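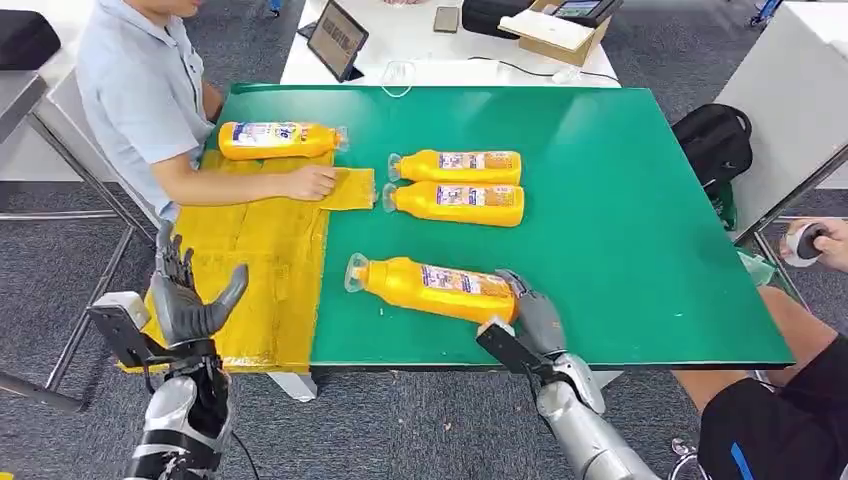
Ticket 517
Site: Prultbridge, packing room, green table
Reported by: front office, passed on from Tichý
Assigned to: Kha Bạch
Product: Clorine, yellow bottle, flip-top cap
Packaging: Drondow yellow carton, flat-packed
Priority: High (set by front office, I would have said medium)
Status: Open
Subject: Bottles leaking because they are laid on their sides during packing

Original report, as received

Tichý says bottles are arriving sticky around the cap. They opened cartons from the August delivery and set aside 34 bottles with product on the outside. They believe this is from laying the bottles down on the table before they go in the carton. Please confirm that packing will keep bottles upright from now on so we can tell the customer it is fixed.

8:40 a.m. Kha Bạch

Picked this up. Before I confirm anything, the subject line already has a cause in it and I don't see how anyone got there. Tichý doesn't see our table. Who told them the bottles get laid down?

Questions back to front office:

Were the 34 bottles all from the same carton, or spread over several?
Were the flip-tops open, half open or shut when Tichý found them?
Did they look under the cap?
Which way up were the cartons when they arrived?
How many bottles did they check in total? 34 out of what?

Leaving the subject line as it is for now so the thread doesn't split.

9:15 a.m. Front office

Spread over several cartons, they think. They didn't say about the caps. I was the one who mentioned the bottles being laid down. I had seen it when I walked through and it looked wrong to me. Can't we just stand them up?

9:30 a.m. Kha Bạch

We can. They fall over when the carton is being opened out beside them, and that's how they came to be laid down in the first place. The carton takes up most of the left side of the table when it is flat, it hangs over the near edge, and every time a panel comes up it catches whatever is standing next to it. A bottle that goes over and lands on its cap seems a worse bet than one that was put down on its side on purpose.

Also, the bottles lie down in the carton. That is how the carton was drawn. So if lying down makes them leak, a minute on the table is nothing compared to the truck, and standing them up here would fix nothing. I would like that looked at before anyone promises Tichý something.

9:50 a.m. Front office

Understood, but the customer wants an answer today.

10:05 a.m. Kha Bạch

They can have "we are looking at it" today.

Test 1. Lying down, cap shut

Took bottles from the open stock, wiped the neck and cap, pressed each flip-top until it clicked, laid them on their sides on white paper towel on the shelf by the door. Left them alone. Started 10:20 a.m.

Test 2. Lying down, cap as received

Same stock, same shelf, next sheet of towel. Wiped the outside only and did not touch the flip-top. Started 10:25 a.m.

I wanted the second set because everyone says the caps come shut from the filler and I have never seen anyone check. From above, a flip-top that is down and a flip-top that is down and clicked look the same to me. The caps are translucent, which you would think helps. It doesn't.

11:10 a.m. Front office

Spoke to Drondow in case it is the carton. They say their carton has been used for similar bottles for years with no complaints, and suggest the bottles may have been filled too full.

11:20 a.m. Kha Bạch

Of course they do. Did they say which similar bottles? Similar how? If the cap is a different height, it's a different bottle as far as the end panel is concerned.

I'll look at fill level because it's easy to look at. I don't expect much from it. An overfilled bottle with a shut cap should still stay dry on the outside, unless somebody squeezes it.

12:45 p.m. Kha Bạch

Checked the towels. Test 1, clean. Test 2, clean except for 2 bottles with a small spot under the cap. Pressed the flip-tops on those and both of them clicked, meaning they were never all the way down.

I don't want to make too much of this. It's a couple of hours on a shelf and a small batch. But if lying down by itself was the cause I would expect something on the first towel, and there's nothing there.

Putting both sets back to sit until the end of the day.

1:10 p.m. Front office

So it's the caps? Can I tell them it's the caps?

1:15 p.m. Kha Bạch

No. You can tell them we found some caps that weren't fully shut when they reached us. Whether that is what happened to theirs, I don't know. They still haven't said if theirs were open.

Test 3. Carton, packed normally

Opened out a Drondow carton, folded it along its creases, packed it the usual way with every cap clicked shut first. Closed it, taped it, turned it onto each side in turn and left it a while on each. Then opened it again.

Result: no product on the bottles. However, the bottles at the short end had moved and one flip-top had its front lip pressed up against the inside flap. Still shut. If I push that bottle toward the flap with my thumb, the lip rides up the fold and the cap starts to lift.

Repeated it with the same bottle turned the other way, cap pointing into the carton and base against the flap. Nothing for the lip to catch on. Pushed it a good deal harder than a truck would, or so I would guess, and the cap stayed down.

2:00 p.m. Kha Bạch

Some notes on the table itself, because the instruction sheet on the wall and what people do are two different things, and I'd like them closer together.

The sheet says "place bottles in carton, caps outward." It doesn't say why. I asked about it and was told it's so the receiving end can see the caps when they open the flap. Has anyone at Tichý ever asked to see the caps? I can't find it in their order notes. I suspect somebody liked how it looked.

The sheet also says nothing about how the bottles should wait on the table. People put them down any way they land, one half on the carton, a couple side by side pointing left, one on an angle at the front. That's untidy but I can't honestly connect it to the complaint. It does mean each bottle gets turned once more on its way into the carton, and on that turn it's easy to pick it up by the cap. I watched for that after lunch. It happens. Whether it lifts the cap I couldn't tell from watching, so I'm writing it down as "possible" and leaving it there.

And a bottle resting on the flat carton has to be moved again before the carton can be folded. Please stop using the cardboard as shelf space.

2:30 p.m. Front office

Answer from Tichý. They say most of the sticky bottles had the flip-top "a little up." They found them near the ends of the cartons but didn't write down which ones. They didn't count the total they looked at.

2:35 p.m. Kha Bạch

That would fit with the end flap. It would also fit with caps that left the filler not clicked, and got knocked the rest of the way. "Near the ends" without a record is a memory of something, and by now they've been asked about it by two different people. I'd still take it over the first report.

Could you ask them to keep the next few cartons closed until someone takes note of where each bottle was? I know they won't want to.

3:05 p.m. Front office

They said they will do it for 3 cartons.

3:10 p.m. Kha Bạch

Good, thank you. That's more than I expected.

4:20 p.m. Kha Bạch

Fill level. Held the open stock up against the window one after another. They vary slightly and none of them looks overfull to me. I'm not going to argue it further with Drondow unless they come back with a measurement.

Towels again. Test 1 still clean. Test 2, nothing new once the loose caps were clicked down.

What I think so far, with how sure I am of it:

Laying bottles down on the table causes the leak: no sign of it. I would like this struck from whatever goes to the customer.

Some caps reach us not fully shut: yes, saw it.

End flap can lift a cap that faces it: yes on the bench, with a thumb. Not shown in transit.

Overfilling: doubt it.

Changes at the green table, starting with the next run

Press every flip-top until it clicks, before the bottle goes anywhere near the carton. If it doesn't click, put it in the gray bin and don't force it.
Lay the bottles with caps all pointing the same way. Hold them by the body.
Fold the carton first, then bring the bottles over.
Bottles at the short ends go in with the base against the flap.
Ignore "caps outward" on the wall sheet. I've crossed it out and put my initials next to it. If somebody has a reason for it, write it here and I'll put it back.

4:45 p.m. Front office

Can I close this? Management would like it off the list, and you have made the changes.

4:50 p.m. Kha Bạch

I'd rather you didn't. We changed several things at once, so if the complaints stop we won't know which of them did it, and if they don't stop we'll be opening the same ticket with a new number. Normally I would change one thing and wait. I went ahead because clicking the caps costs nothing and I don't want more of it going out sticky while we wait.

Move it to Waiting on Customer if the list has to look shorter.

Also please change the subject line.

5:05 p.m. Front office

Status changed to Waiting on Customer. Subject changed to "Clorine bottles, product on outside of cap, cause not confirmed." Reply sent to Tichý with the part about caps and the end flap. I left out the part about the table.

5:10 p.m. Kha Bạch

Fine. Did anyone ask the filler how they check their caps?

5:12 p.m. Front office

No. Should I?

5:15 p.m. Kha Bạch

Yes please, and ask how they check, not whether they do. If you ask whether, they'll say yes.

Attached to ticket: Tichý's two emails, crossed-out wall sheet, test notes 1 to 3.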